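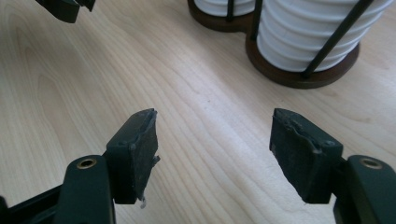

A pale wooden tabletop, and plenty of room for lunch.

I booked the trip to Sarkham because of a soup. I know how that sounds! But I'd read one line in an old travel forum, from someone who'd eaten a lentil and sour plum soup at a place called Dogar and then "sat in the street for a bit, thinking", and that was me sold. No name, no street, no reply when I messaged. I packed two jumpers and a notebook and went.

Mohsin Janjua came with me because Mohsin will come anywhere if there's bread. We've been best mates since school and we've been vegan for exactly the same length of time, only he moans about it more. By the second morning he was moaning a lot. We'd asked at the station, the post office and a shop selling nothing but umbrellas, and every single person had heard of Dogar and every single person pointed a different way.

"It's shut," said the umbrella man.

"It's moved," said his wife, from behind the till.

"It was never any good," said a customer, and then all three of them had a row about it, so we left.

We climbed up to the old town, which is 2,619 feet above the sea according to the sign, and I felt every one of them. It was drizzling. Mohsin had eaten both our emergency flapjacks and was pretending he hadn't (crumbs in the beard, always a giveaway). I was just about to say fine, let's go and have chips, when I smelled plums.
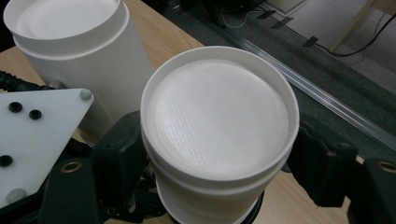 Cooked plums, I mean, with something smoky underneath, and onions that had been going for hours. I grabbed his sleeve and we followed it down an alley, past somebody's washing, round the back of a bakery, and there was a green door propped open with a sack of lentils. Over it, in chalk: Briso.

"That says Briso," said Mohsin.

"I can read."

"We want Dogar."

"Mohsin, smell it."

The woman inside looked us up and down, two drowned English people dripping on her step, and pulled out a bench with her foot. Her name was Shaimaa Benkirane and she'd cooked at Dogar until the owner wanted to put cream in the soup. Cream! She told us this with her ladle in the air. She'd handed in her apron that same evening and walked out with the recipe in her head, and half the customers had followed her up the hill.

"And the other half?" I asked.

"They like cream," she said, and went to get the bowls.
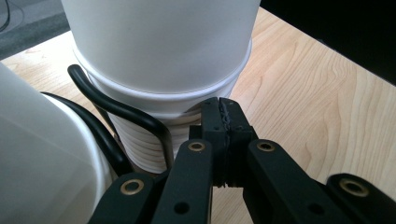
I'd like to tell you what it tasted like but I've had four goes at it in the notebook and crossed them all out. Sour first, then sweet, then a sort of warmth at the back of your neck. There was flatbread with black seeds on it, and a dish of pickled Tosinell peppers, the little wrinkly ones they grow on the terraces, and Mohsin went completely silent, which I've known happen at funerals and nowhere else.

It came to next to nothing. I tried to leave extra and she pushed it back across the table, so I asked if she'd let me write down how it was made instead. She thought about that for a good long while.

"Who wrote about my soup?" she said. "On the computer?"

I said I didn't know, they'd never answered.

"Hm," said Shaimaa. She glanced through the door at the wet street, where a man with a paper under his arm was sitting on the kerb, staring at nothing much, his empty bowl beside him. "Ask him. He's been there since March."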